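Game Design Basics, Unit 6: Pacing and Money in Tower Defense

Welcome back, everyone! I hope the break was kind to you and that you managed to play at least a little of Gekus, our practice game for this half of the course. If you didn't, please don't worry, there's time before the worksheet is due, and the first few maps go by quickly once you get the hang of selling towers.

Last November we talked about paths and choke points. Today we move on to money, which sounds dull, I know, but it's the part of a tower defense game that players feel most strongly (and complain about the loudest!).

Starting gold

In Gekus you begin the Stultby map with 399 gold. The basic arrow tower costs 70, so you can place five of them right away and still have a bit left over, or you can hold back and save for the frost tower. Try it both ways before you read on. Most of you will find that five arrow towers carry you happily through the early waves and then fall apart as soon as the armored enemies show up, and that moment of panic is something the designer put there on purpose.

Selling and rebuilding

A tower in Gekus sells for less than you paid, and the gap grows with each upgrade. Players who like to tinker will feel punished by this, while players who plan ahead will hardly notice it. When you build your own map, think about which of those two people you'd like to keep happy. It's fine to pick one, and you can always be gentler on the easy setting.

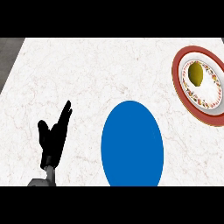 Spacing out the waves

Long gaps between waves give people room to think, and short ones keep their hearts going. The Namboodiri map has a rest after wave 6 that always feels a little too long to me, but several of you told me you loved it, so I may well be wrong!

For next time

Open the Humano editor and make a short map with six waves. Write down the starting gold, the price of each tower, and the wave where you expect a new player to lose. Then let a friend play it and note where they lost. Bring both notes to class, even if the map is a mess.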